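How a gripper is looked after

A gripper is the part of a robot that picks things up. The one used in the Divow cell has two fingers that slide together and apart, driven by a small motor inside the body.

Each finger has a pad on its inner face. The pad is the only part meant to touch the object. Pads collect dust and become smooth with use, and a smooth pad lets things slip.

Lleucu James checks the Divow gripper after every 279 lifts. The robot is switched off first and the switch is locked – no one reaches into a cell that could move. She opens the fingers, wipes both pads with a damp cloth and lets them dry. Then she measures each pad. A new pad is 9 millimetres thick. At three millimetres it is taken off and a new one is screwed on.

The last job is to teach the computer where "open" and "closed" are. This is called calibration. It is tried on a computer model before the real machine is switched on again.

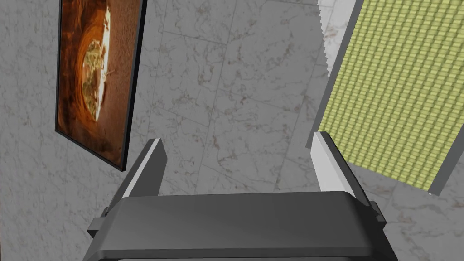

Computer model of a gripper with its fingers open. The pale parts on the inner sides are the pads.

If the model and the machine agree, the cell goes back to work. One set of pads in the Divow cell lasted for over 1,710 lifts.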